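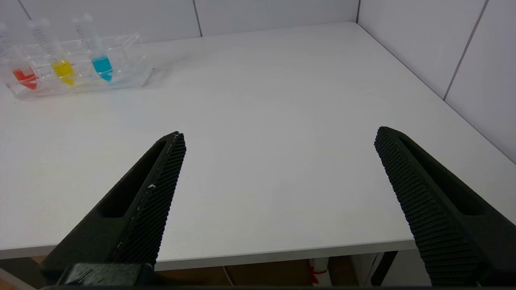 Lilta clear tube rack, short review, typing this between spins. Had ours 4 months now at the Uststead teaching lab, bought 16 of them, so I've had time to get annoyed. Main thing first: you can see your tubes. All the way down to the tip. Red stuff in the left tube, red right down in the cone, and you can check it through the wall of the rack without pulling anything. Our old racks were solid blue and you had to lift every single tube to see if there was a pellet. Hated that. The other thing you'll notice is the lean. Three tubes in there, all tipping a bit to the left. That's my one real gripe, more on it in a sec.

**Good stuff**

- Clear. Did I say that already. It's why you'd buy it
- Sits flat. No rocking on our benches and our benches are not great
- Light enough to carry one handed with the other hand on the door
- Labels on the tubes are readable from the side, mostly (see glare)
- Rinses fast. No little corners that hold onto old buffer
- Low enough to slide onto our fridge shelf without moving the shelf

**Not so good**

The lean. Holes are a touch generous, so tubes settle at an angle. Doesn't spill, capped or not, I've never lost a sample to it. But if you're reading a volume off the side it bugs you, you end up picking the tube up anyway and holding it straight. For settling a suspension it's worse, the stuff slides down one side of the cone and you get a crooked layer. The Hurkby rack holds them straighter, but it's gray and you can't see a thing through it. Pick your problem.

Glare. Clear plastic plus overhead lights plus white bench, you get reflections on the walls. Some angles I have to duck down to read a label. Turn the rack a little and it goes away.

Also it sort of vanishes on a white tabletop. Twice I've put my elbow into an empty one reaching for the pipette. Now there's a strip of green tape on the front edge of each, problem solved, tape comes off clean.

Scratches - yes, they will scratch. Ours get wiped down at the end of every day with whatever towel is closest, and after about 800 wipes between the lot of them they've gone a bit cloudy on the outside. Still see through fine. Don't use the rough side of a sponge, somebody did and that one's now for pens.

**Heat and cleaning**

Did NOT try the autoclave. The sheet in the box says don't. We do soap, water, then ethanol on a wipe, quick, no soaking. One left overnight in ethanol by accident got fine little cracks along one corner. My falt. Tossed it.

**Ordering**

Took a while to show up, ships out of Riihimäki and the first box came with two racks cracked. They swapped them, no argument, didn't even ask for the broken ones back. Second order in October was fine, better padding.

Price is okay. Not cheap for what's bascially a plastic box with holes, but I'd rather pay that once than keep lifting tubes all day.

**Would I get them again**

Yeah for colored samples, student work, anything where you want to glance over and know. No for settling or careful volumes. I keep two of the Hurkby ones at the back for that.

4 out of 5. Tighter holes and I'd give it the other star. Timer's going, gotta unload.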